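Two-arm bench tips, from the Nedholm shared workshop

Quick notes from getting the pair of arms going on the long table. Siu-ming Hsu did most of the wiring, I did most of the swearing. Written up fast so the next person doesn't start from zero. Add to it.

Table first

Clear it. All of it. Mugs, pencils, the other guy's soldering project. Leave only what the arms are going to touch, a few bottles, a plate, something small. Wipe it down before you bolt anything on, crumbs under a base plate will drive you nuts later. 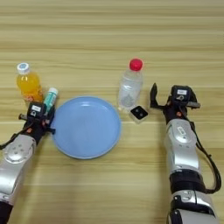 Clamp, check with a level, clamp again. We used the Catterall clamps from the red drawer, 2 per base. Put them back after please. If a base rocks even a little, every position you saved is junk and you'll be redoing it at 11 at night like we did.

Cables

Leave slack at the wrist. More than looks right. Run the joint thru its whole swing by hand with power off and watch where the cable goes.
Velcro, no zip ties near anything that bends. Zip ties bite.
Keep the loop on the outside of the arm, away from the other one.

Practice objects

Plastic bottles are great. Cheap, they dent instead of breaking, and a colored cap is easy to find from above. Cap on TIGHT. Ask Ashley Tunstall about her sketchbook.
Small stuff like a glue stick: lay it on a plate with a rim so it can't roll off the table. Ours went under the Drurnska cabinet and stayed there till November.
Big things out to the sides, one per arm, small thing in the middle. Saves the arms from crossing over each other while you're still learning.
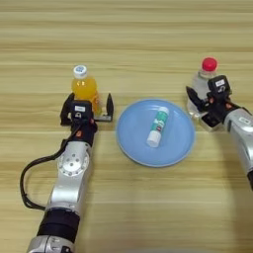
Speed and grip

Start slow. Slower. We capped ours at 17 percent for the first evening and it was still plenty exciting.
Grip force, start low and creep up. If the bottle crackles back off a notch.
Save before you change anything. The Flara controller forgets everything on a power cut, ours logs 2000 steps and then starts writing over the oldest ones, so copy the file off before a long run.
Grab the bottle low for steadyness, up by the neck it wants to swing.

Both arms at once

Get each side working alone before you run them together. Left first, then right, then both.
One gripper per bottle, and leave the middle open.

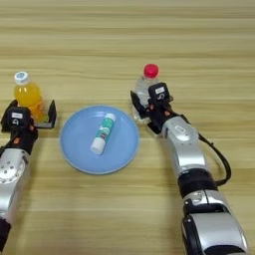

Packing up

Park both arms low, then power off. Not the other order, they sag.
Hand on the switch the whole time anything is moving, and that means your hand, so no phone.
Dump the drinks. Plate goes back to the kitchen shelf.
Spare finger pads are in the tin by the door, write it on the list if you take the last pair.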